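Yeast Primer Picker: Final Report for the Bench Tools Course

Our team set out to build a small web tool that picks PCR primers for bread yeast genes, and we had a great time doing it! We called it Asta. You paste in a sequence of up to 2000 bases, choose a product size, and it hands back a ranked list of primer pairs with melting temperature, GC content and a warning for hairpins.

Most of the first month went into the scoring. We started from the Cevine script that last year's class left on the course server, which ranked pairs by melting temperature alone. Adding a penalty for primer dimers changed the order a lot — the old top pair for one gene dropped right off the list.

For the wet lab part we ordered 12 primer pairs and ran them on DNA from the Moulin strain, a baking yeast grown in the Vesbridge teaching lab. Ten gave a single clean band on the gel. The other 2 gave smears, and both had a run of four Gs at the 3' end, so Asta now flags those (we were so happy to find a pattern). The gels were run on a Saturday, with the same ladder in every first lane.

Still on the to-do list: batch input, a better help page, and a check against the whole genome for off-target matches. The code and the gel photos are in the shared course folder under Asta, November version.

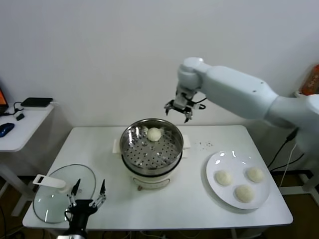
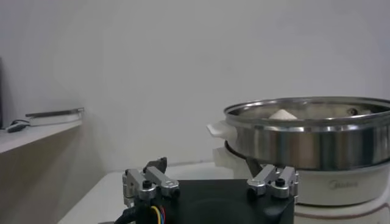
Figure 3. Steamed buns and steamer on the table (first photo); electric cooking pot (second photo).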